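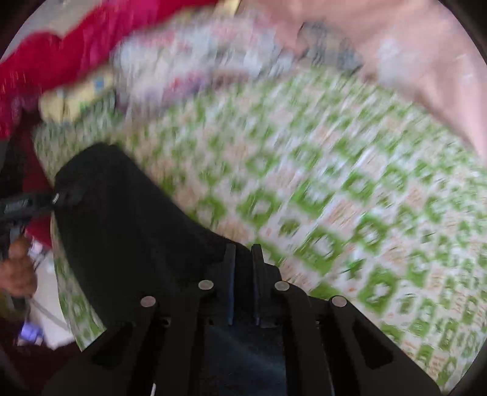
Bezerra bed cover, green check on white, with orange and peach accents.

Bezerra Patterned Bed Cover
Sold by Prastutby Bedding Supply
Item group: flat covers and top sheets

Overview

The Bezerra is a flat, single-layer woven cover for beds, daybeds and bunks. It can be used as a top sheet under a quilt or alone as a light cover in warm rooms. The design is a repeating check of bright green square outlines on a white ground. Small orange and peach accents fall between the green shapes.

The Bezerra replaces the Stikine cover in the Prastutby range. The two use the same cloth and are hemmed the same way. Stikine remains available in plain white while stock lasts.

Specifications

Construction: plain weave, one layer, no filling
Fiber: 100% cotton
Pattern: all-over check, printed, colors as shown
Hem: double-turned on all four sides, lockstitched
Corners: square, not fitted
Wash temperature, maximum: 60 °C
Dryer: low heat
Iron: medium, reverse side first
Bleach: do not use
Pack: single, or carton of 26
Country of finishing: see label

Sizes

Twin, 66 x 96 in
Full, 81 x 96 in
Queen, 90 x 102 in

Dimensions are taken flat before the first wash. Allow for up to 4% shrinkage in length and 3% in width. Most of this takes place in the first two washes. For a deep mattress, order the next size up. The cover has no elastic and holds only by tuck.

Using the cover

Lay the cover over the mattress with the care label at the foot, on the left as you face the head of the bed. Pull the foot end down first and tuck it under by at least 6 in. Smooth toward the head, then tuck the sides. The check lines up with the hem to within 1/2 in and can be used as a guide for centering: match a row of squares to the mattress edge on one side, then compare the other.

On bunks with a side rail, tuck the wall side before the rail side.

For storage, fold in half lengthwise twice, then in thirds. A folded Twin fits a 12 in deep shelf. Do not store damp.

Care

Wash before first use. Wash separately or with light colors for the first two cycles, as the green may release a small amount of dye. Turn the cover so the printed face is inside. Remove promptly from the dryer to limit creasing. Fabric softener is not recommended for shared laundry programs, where it builds up over repeated cycles.

Ordering

Single pieces ship from stock. Cartons are packed in one size only and cannot be mixed. Orders above 325 pieces are made up to order and are finished in one dye lot; allow six weeks. Yearly contract pricing begins at 2000 pieces.

Shade can vary slightly between lots. If covers will be used side by side in one room, order them together and quote the lot number from the label on any repeat order.

Related items

Triveo pillowcase, green check, standard and queen
Triveo fitted sheet, plain white
Stikine cover, plain white, Twin and Full only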